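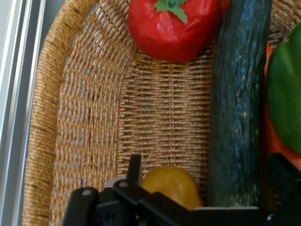 Posted in: Home & Family > Toys and Play > Play kitchens

Play food in a wicker basket, or a plastic tub?

zofia_marciniak
We've been given a play kitchen and a bag of pretend veg, and I've put a few bits in a woven basket on the side. I love how it looks! My sister reckons wicker is a mistake with a toddler and I'll be picking crumbs out of it forever. Anyone had one for a while?

Prolton_mum
Had ours since April and it's fine. Hoover nozzle once a week, done. The pepper lives in it, the cucumber lives under the sofa.

dalydad
With your sister on this one, sorry. Ours started shedding little bits along the rim and the youngest chewed them. Went over to a washing-up bowl, ugly as sin but it goes in the sink with the veg still in it.

Nuala Ó Briain
Depends on the weave though, dalydad? A tight smooth one doesn't shed like the cheap willow sort. Run an old pair of tights over it and if they snag, take it back. I paid 19 quid for mine and it's been sat on, twice, by me.

dalydad
19 quid for a basket of pretend courgettes!

zofia_marciniak
Ha. Tights test tonight then. If it fails it can have my onions in it.

Related threads
Felt food or plastic?
Washing toy veg without getting water inside
Shelf heights for a play corner

Contact us | Back to top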